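**Asunto:** Re: [manualidades-casa] Guirnaldas para febrero y la dichosa cola

¡Hola a todas y a todos!

Contesto con retraso porque he tenido la mesa llena de papel de seda y el ordenador debajo (literalmente, lo encontré al recoger). Os dejo estas tres y sigo con lo de las guirnaldas, que tengo mucho que contar.
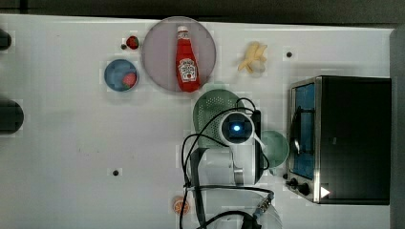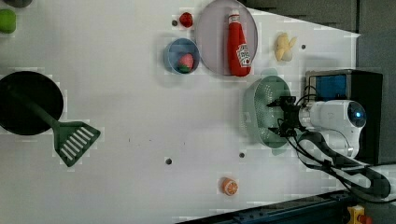
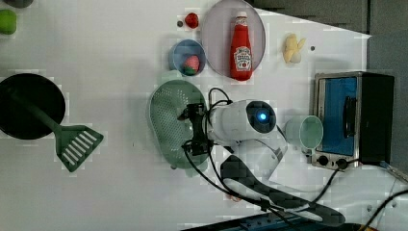
A ver, que el mensaje de Hiu-tung se merece una respuesta en condiciones. Lo copio para quien no lo tenga a mano:

> El mes pasado, Hiu-tung Chien escribió:
>
> Buenas, lista. Estoy preparando la decoración de invierno para la barandilla de la escalera y quiero hacer una guirnalda de flores de papel que aguante todo febrero sin caerse a trozos. Tengo papel de seda y papel crepé del grueso. Tres dudas:
>
> 1. ¿Cuántas flores calculáis para una barandilla de cuatro metros? El patrón de Momutska dice 189 y me parece una barbaridad.
>
> 2. ¿Cola blanca o pistola de silicona? Con la cola se me arruga el papel de seda y con la pistola me quemo siempre el mismo dedo.
>
> 3. ¿Alguien ha teñido el crepé con té? Quiero un tono hueso, no amarillo pollito.
>
> Gracias y un abrazo,
> Hiu-tung

Vamos por partes.

Lo de las 189 flores: yo seguí ese patrón el año pasado, entero, como una campeona, y me planté en 134 porque ya no se veía ni la cuerda ni la barandilla ni nada. Creo que el patrón cuenta con flores pequeñitas, de las de cinco pétalos, y muy apretadas. Si las haces grandes (yo corto círculos de nueve centímetros y los doblo en acordeón) con 55 tienes una guirnalda preciosa, con aire entre flor y flor, y le puedes meter ramitas de eucalipto seco en los huecos. ¡Queda de revista! Para cuatro metros de barandilla corta cinco de cuerda, que luego hace ondas y se come un buen trozo.

Sobre la cola, ninguna de las dos me convence. Yo uso la barra Hollus de toda la vida para los pétalos y alambre fino de floristería para sujetar el centro. La cola blanca solo la pongo en el crepé grueso, con palillo y muy poquita. La pistola la guardo para pegar la flor a la cuerda, y con dedal de costura puesto, Hiu-tung, hazme caso, que yo también tengo un dedo mártir.

Y el té... ¡sí, sí y sí! Pero no con bolsitas de té negro normal, que ahí es donde te sale el pollito. Prueba con rooibos muy flojo, o con té negro y una cucharadita de café soluble, que apaga el amarillo. Lo dejo templar, paso la tira de crepé deprisa (entrar y salir, si la dejas en remojo se te deshace en la mano) y la tiendo en plano sobre un paño viejo. Ojo, que el crepé pierde elasticidad al secarse, así que estira los pétalos lo justo. Haz una prueba con un recorte antes de lanzarte con el rollo entero. Yo no la hice la primera vez y tengo una caja de flores color mostaza que saco en otoño disimulando.

Una cosa más, que me la preguntaron en privado: el cordel que llevaba mi guirnalda era el de yute trenzado de Muriithi. El fino no, que se retuerce con el peso. Y el verde oliva de las hojas es papel Tastatberg, el mate. Lo compré en un paquete grande de recortes, casi 2.000 trocitos de todos los tamaños, y todavía me queda para forrar un armario. Si alguien quiere que le mande un sobre, que me escriba fuera de la lista.

Ah, y para guardarla: no la dobléis. Yo enrollo la mía en un tubo de cartón gordo, con papel de seda entre vuelta y vuelta, y la meto tumbada encima del armario. Sale un poco aplastada, pero se ahuecan los pétalos con los dedos y como nueva.

¿Alguien se anima a hacerla en blanco y granate? Llevo días dándole vueltas y no sé si va a parecer de Navidad.

Besos y a recortar,
Maricarmen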